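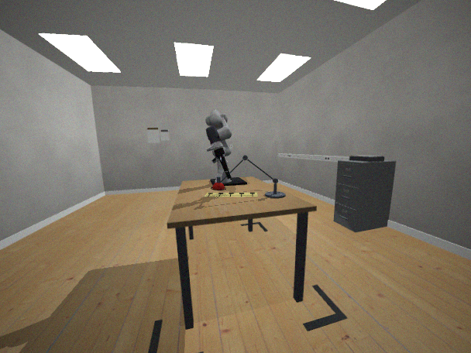 Sumimik, limpiador biocida para lápidas y monumentos de piedra

Fabricante: Vastent
Distribuye: Lumanlan, artículos para cementerio y restauración
Presentaciones: botella de un litro, lista para usar, $448; garrafa de concentrado, $3590
Disponibilidad: en existencia la botella; la garrafa, sobre pedido

Antes de comprar

La etiqueta de Sumimik promete «piedra como recién labrada». Llevamos bastantes años vendiendo productos para lápidas y no hemos visto todavía uno que cumpla eso, ni nos gustaría verlo. Una lápida de mármol que ha pasado varias generaciones a la intemperie perdió superficie, y ningún líquido se la devuelve. Si queda como recién labrada, lo más probable es que alguien le haya quitado otra capa con ácido o con lija.

Dicho esto, el producto está en nuestro catálogo porque para lo que sirve, sirve: mata líquenes, algas y musgo, y afloja la costra verde o negra que impide leer los nombres. Es un biocida de amonio cuaternario, de pH neutro, sin cloro y sin ácidos. Hay otros parecidos en el mercado y no tenemos pruebas de que este sea mejor que ellos. Sí es más barato por litro si se compra la garrafa.

Lo que dice el fabricante y lo que pensamos nosotros

«100 % natural». No. Vastent se refiere, según nos contestaron por correo, a que el envase es reciclable y la fórmula biodegradable, que son dos cosas distintas de la que dice la etiqueta. Pedimos que lo corrigieran. En la última remesa seguía igual.

«Resultados inmediatos». Tampoco. El liquen se pone anaranjado o café en los días siguientes y se va desprendiendo con la lluvia durante meses. Quien aplique en septiembre y espere tener la tumba presentable para Día de Muertos verá algo de mejoría, y en piedras muy tomadas puede verlas incluso más manchadas que antes.

«Apto para todo tipo de piedra». Con reservas. En granito y en mármol sano no nos ha dado problemas. En cantera rosa y en arenisca blanda hay que hacer prueba en una esquina baja y dejar pasar al menos una semana. En piedra que se deshace al tacto no lo use, ni este ni ningún otro; ahí hace falta un restaurador.

«Protege por cinco años». No sabemos de dónde sale la cifra. El folleto no cita ningún ensayo y, cuando lo pedimos, recibimos otro folleto. Bajo árboles, una lápida orientada al norte se vuelve a poner verde mucho antes.

Modo de empleo

Moje la piedra con agua limpia hasta que deje de absorber.

Retire lo grueso con una espátula de madera o de plástico. Metal no.

Aplique Sumimik de abajo hacia arriba con un rociador de baja presión. Deje actuar quince minutos sin que se seque; si hace sol, vuelva a humedecer.

Cepille en círculos con cerda natural o de nailon blando y enjuague con abundante agua.

En manchas viejas puede dar una segunda mano y dejarla sin enjuagar. Es el método lento y el que más nos convence.

Guantes y lentes, siempre. Retire las flores y cubra las plantas cercanas. No lo use en peceras, pilas ni bebederos, ni donde el escurrimiento llegue a un estanque.

El concentrado de la garrafa se diluye una parte en cinco de agua. El folleto admite también una en diez, pero con esa proporción nos ha parecido agua cara.

En qué no usarlo

Letras doradas u oro de hoja: el cepillado se las lleva, con producto o sin él.
Letras pintadas cuya pintura ya está levantada.
Placas y esculturas de bronce. La pátina verde de un relieve antiguo suele ser parte de la obra o, cuando menos, la capa que lo protege. Vastent insinúa en su folleto que el producto «reaviva metales» y preferimos no vender nada con ese argumento.
Retratos en porcelana con el esmalte cuarteado.
Monumentos firmados por un escultor o incluidos en un catálogo patrimonial, salvo con permiso por escrito de la administración del cementerio.

Cepillo Loneck, se vende aparte

$433. Cerda de tampico, mango de haya, agujero para colgarlo. Es un buen cepillo y está caro. Uno de cocina de cerda blanda, sin partes metálicas, hace el mismo trabajo en una lápida lisa; el Loneck se justifica en relieves, molduras y letra pequeña, porque la punta es angosta y entra en los trazos. Los paquetes que Vastent arma con cepillo y botella no llevan descuento: súmelo usted y verá.

Opinión de una clienta

«Lo compré para la lápida de mi bisabuela, que es de mármol con un epitafio en verso que en la familia cada quien recitaba de distinta manera. No creo en estos productos y el folleto no ayuda. A las dos semanas pensé que había tirado el dinero. Al tercer mes ya se leían las dos primeras líneas, y resultó que mi tía las decía mal. La última sigue sin leerse y me parece que es por desgaste, no por suciedad. Le pongo tres estrellas. El rociador que trae la botella gotea.»
Mylene Mercado

Sobre el rociador: es cierto. Si el suyo gotea, lo cambiamos sin costo. Basta con escribirnos con el número de pedido.

Preguntas que nos llegan

¿Puedo usar cloro y ahorrarme esto?
El cloro blanquea, sí, y deja sales dentro de la piedra que luego la revientan desde adentro. El daño puede tardar años en notarse.

¿Y una hidrolavadora?
Hemos visto inscripciones borradas en una tarde. No.

¿Sirve para quitar grafiti o cera de veladora?
Grafiti, no. La cera sale mejor en frío, con espátula de plástico y paciencia, antes de mojar nada.

¿Cuántas lápidas rinde una botella?
El fabricante dice seis. Nosotros calculamos dos si son de tamaño corriente y están muy cubiertas, tres con suerte.

Envíos y devoluciones

La botella sale por paquetería normal. La garrafa viaja por transporte terrestre y tarda más. Se aceptan devoluciones de envases cerrados durante treinta días. Los abiertos no se reembolsan, así que, si duda, compre primero la botella y pruebe en la parte trasera de la lápida.

Ficha de seguridad disponible en mostrador o por correo electrónico. Pídala en español; la que viene en la caja está mal traducida.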